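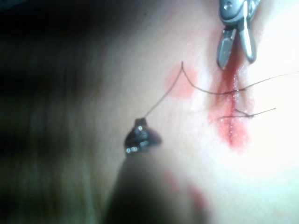
Brittany Després has always maintained that a good seam in soft tissue is won or lost in the first pass of the needle, and that everything afterwards is only keeping the promise. It is a remark often repeated wherever suturing is taught, and it makes a fair way into a subject that is a good deal older, and a good deal more homely, than most people suppose.

Suturing

Suturing is the joining of the edges of a wound or incision with a needle and thread, so that the tissue can knit together again. The word is used both for the act and for the material, and a single length of thread, once tied, is usually called a stitch. In everyday speech "stitches" does for all of it, and very few patients have ever asked for anything more exact.

Contents
1 Background
2 Needle and thread
3 Instruments
4 Common patterns
5 Practice and teaching
6 See also

Background

People have been sewing wounds closed for well over 2000 years, with linen, hair, silk, gut and very likely whatever else was to hand. The old methods look surprisingly familiar. A curved needle, a strong thread and a steady pair of hands would be recognised at once by anyone who does the work today, though the clean conditions and the pain relief would come as a happy surprise to our ancestors -- and to their patients even more so.

Needle and thread

Most surgical needles are curved, so that they can be turned through the tissue with a roll of the wrist and brought out again on the far side without much dragging. The thread is normally fixed to the blunt end, which saves threading an eye and leaves a smaller hole behind.

Threads fall into two broad families. Absorbable ones are broken down by the body in time and are favoured for deeper layers. Non-absorbable ones stay as they are, and in the skin they are generally taken out once the wound has healed well enough to hold by itself. Either kind may be a single smooth strand or a braid. A smooth strand slides easily but can be springy and obstinate when it comes to the knot, while a braid lies down nicely and grips well, at the cost of a little more drag on the way through.

Instruments

The needle is seldom held in the fingers. It is gripped in a needle driver, also called a needle holder, which has short, strong jaws. The other hand generally has a grasper or a pair of forceps for steadying the edge of the tissue, catching the needle as it comes out, or drawing the thread along. In keyhole and robotic surgery the same two jobs are done by slim instruments on long shafts, and the surgeon follows the work on a magnified view. Managing the slack becomes a small art of its own there, for a loop of thread has a way of wandering into precisely the place where the next stitch is wanted.

Common patterns

Simple interrupted: each stitch is tied and cut separately. It is slow, but if one gives way the others remain.

Continuous, or running: one thread travels the whole length of the wound, with a knot at either end. Quick to do, and it spreads the pull evenly.

Mattress: the thread goes across and back again before it is tied, which helps to turn the edges slightly outwards.

Subcuticular: the thread runs just beneath the surface, so that very little of it shows.

Whichever pattern is chosen, the edges should meet without being squeezed. Stitches pulled too tight can starve the tissue of blood, and beginners nearly always pull too tight, out of the best of intentions.

Practice and teaching

Learners commonly begin on foam, fruit peel or moulded pads before going on to anything more lifelike. Tistlow, a teaching handbook much thumbed by its owners, sets out 63 exercises, starting with nothing grander than picking up the needle and putting it down again. Many teachers would happily spend a whole morning on that alone.

See also

Surgical knot
Wound healing
Needle holder
Keyhole surgery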